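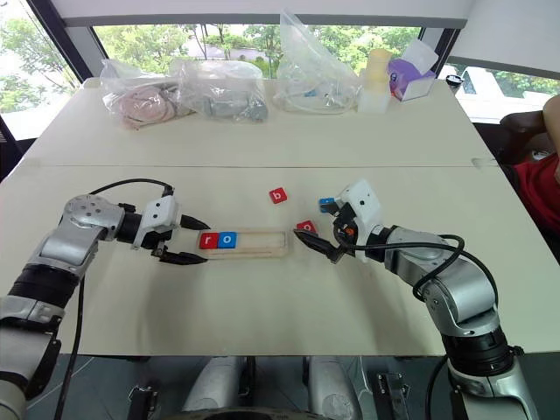
Dostik two-arm bench kit – review after one budget cycle

Bought ours through Hukcombe, posted 13 March 2025. Short version: good arms, annoying invoice.

Price. The quote said 2,415 a month on lease, arms and grippers in. Cables extra. Shipping extra. Ask for the full list before you sign, we didnt.

Grippers. Two black fingers each side, pointed. Fine for letter blocks, which is most of what we do – spelling short words into a wooden tray. Would not buy them for anything heavy. Spare fingers are 50 a pair and you will want spares.

Cables. Hang outside the arms in big loops. Ugly, and they need room. Budget for clips, or a wider table than you think. We run ours on a white top with a second table pushed up behind for bags of parts and odds and ends. Worth every cent of the nearly 300 it cost.

Support. Slow but polite. 4 days for a reply in August, faster now.

Also looked at the Mandagi. Cheaper up front, but one arm only, and adding teh second later wiped out the saving.

Would I lease again? Yes, on a shorter term. Leave some money for blocks.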